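### 3.2 Berührungsflächen und Reinigungsintervalle

Die Erhebung in der Versuchsküche Mullden erfasste 29 Oberflächentypen, die im Alltag regelmäßig mit der Hand berührt werden. Berücksichtigt wurden Griffe, Schalter, Arbeitsplatten und Gerätekanten. Insgesamt gingen 805 Abstriche in die Auswertung ein. Die Probenahme folgte dem Protokoll von Yimyam (Abschnitt 2.4), wobei die Tupfer bis zur Ausplattierung gekühlt gelagert wurden. Proben mit unvollständiger Beschriftung wurden vor der Auszählung verworfen.

Die Keimbelastung horizontaler Flächen lag im Median über derjenigen vertikaler Flächen. Innerhalb der horizontalen Flächen zeigte sich ein deutlicher Randeffekt: Vordere Kanten und Ecken waren stärker belastet als die Flächenmitte. Bei dunklen Deckflächen war der Unterschied größer als bei hellen. Ob dies auf das Material oder auf ein verändertes Wischverhalten zurückgeht, lässt sich mit dem vorliegenden Datensatz nicht klären.

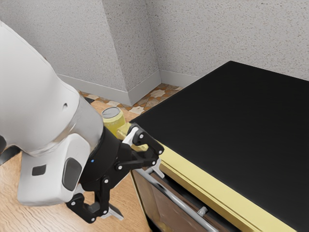 **Abb. 2:** Vordere Ecke eines Korpus mit schwarzer Deckfläche; Computersimulation.

Für die weitere Analyse wurden Ecken und Kanten als eigene Klasse geführt. Die Zuordnung nahmen zwei Personen unabhängig voneinander vor; abweichende Einstufungen wurden anhand der Skizzen im Probenprotokoll geklärt. Das Reinigungsmittel (Cultel, gebrauchsfertige Lösung) blieb über den gesamten Zeitraum unverändert. Eine Verkürzung des Wischintervalls auf zwei Stunden senkte die Belastung in der Flächenmitte um nahezu die Hälfte, an den Ecken dagegen nur geringfügig.

Der Befund stimmt in der Tendenz mit der Voruntersuchung am Standort Pryor überein, in der Ecken allerdings nicht gesondert beprobt wurden. Ein Einfluss der Raumtemperatur war nicht nachweisbar. Die im Januar gewonnenen Proben wurden wegen eines Lüftungsausfalls getrennt ausgewertet und sind in den genannten Werten nicht enthalten.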